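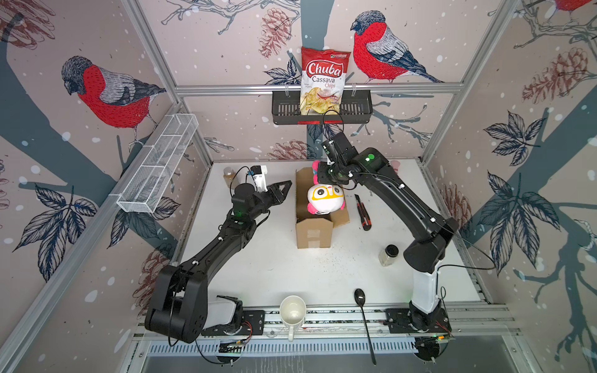

The Box on the Table

Every move has one table nobody wants to deal with. Ours at the magazine came by way of Nhyira Aidoo, who was packing up a rental in Ganthorpe with her sister Benedicta and let us hang around, on condition that we carried stuff. We carried stuff.

What follows is mostly about boxes. Also spices, mugs, and crumbs. Notes typed up fast, the van had a parking slot.

Start with the toys, Nhyira says. Her rule, and she's firm on it. Soft things go in first or last, never the middle. A plush at the bottom of a small carton makes a cushion. A plush on top fills the gap so the flaps don't sag when another box lands on them. In the middle it's a waste of space. The round-headed one with the yellow rings for eyes, like a cartoon in glasses, went around that argument several times.

Then the knife. Utility knife, red and black handle, the sort that vanishes the second you need it. Benedicta wants the blade in between cuts, always. Put it down on the same side of the table every time. Not under the cardboard! She has done that. She has the scar.

Flat boxes are the real currency of a move. Nhyira got hers from Akolgo, the grocery on the corner, 49 of them, and paid nothing. Aurelia Cozma, who runs the secondhand packing store Plullis two streets over, thinks free grocery boxes are a false saving. "You pay in tape," she told me. She may be right. Grocery cardboard has been folded once already and it remembers. Press the old crease the wrong way and the wall goes soft. 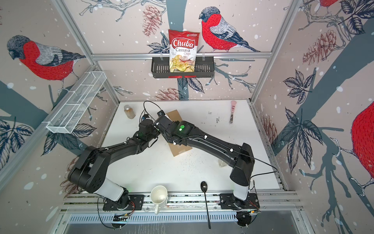 Her advice, for anyone stuck with them anyway: lay the sheet flat on a clean surface and run a palm along each crease before you fold. Flatten any ragged edge. Look for damp. Fold away from you, then back. Short flaps before long ones. One strip of tape down the seam, one over the end, press hard. She sells a fancy tape gun, and says to skip it if you're doing fewer than ten boxes.

Clean surface is the bit people skip. Kitchen tables in the last days of a move are a mess of seeds and crumbs, and it all gets under the cardboard and then in the box and then in your new drawers. Wipe first. A bench scraper or a flat spatula shifts the stuck bits quicker than a cloth does. Benedicta swears by a pink-handled one with a metal blade and uses it for brownies too. Separate occasions, she says.

Spices next. Big fights over spices. Abena Boateng, who moved out of the same building in July, threw away every jar she owned and spent the next month buying them all back — one curry at a time. Nhyira keeps hers. Lids tight, a square of plastic wrap under the lid if it's a fine powder, jars upright, tea towel stuffed between them. Label the top, not the side, so you can read them from above when teh box is open. Anything you can't identify by smell, out.

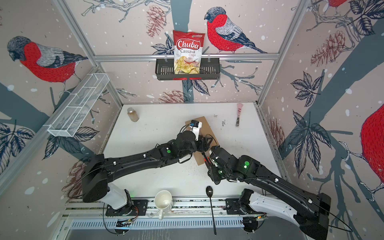

The mug stays out. So does one spoon. This is the closest thing the sisters have to a religion. A white mug and a long black spoon sit at the front of the table till the very end, because you'll want coffee at the worst moment, and nobody is cutting open a taped carton to find a cup. Wash it, wrap it in whatever you're wearing least, put it in your bag.

Chaltu Belay, who drives the van, would like to add something about weight. Books in small boxes. Jars in small boxes. Pillows in big ones. She has lifted a wardrobe carton full of canned tomatoes and has not forgiven the customer. She charges 482 for a half day, which Nhyira thought steep until the third flight of stairs.

Snacks are a category too. Leave them out where people can reach, on a shelf or in a wire basket, off the table so they don't get packed by accident.
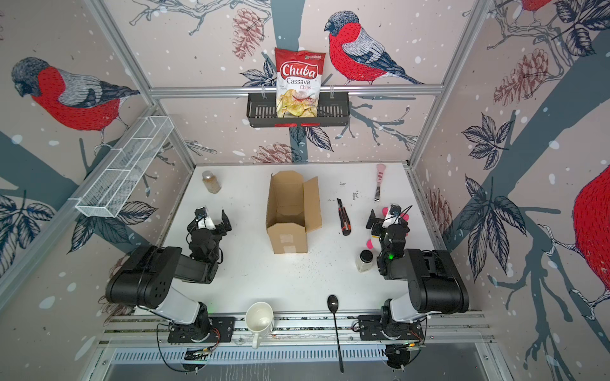 Chili cassava chips, if you're asking the sisters, or anything that doesn't melt. Chaltu prefers oranges.

Last, the walls. Nhyira has a weakness for bird wallpaper, bullfinches and pine cones, snow coming down between the branches, and it makes a packing corner feel a lot less grim. Can't take it with you though. She's already priced some for the new hallway and Benedicta has already said no.

The sisters want everything out by 24/05/2026. When I left they were back to arguing about the plush.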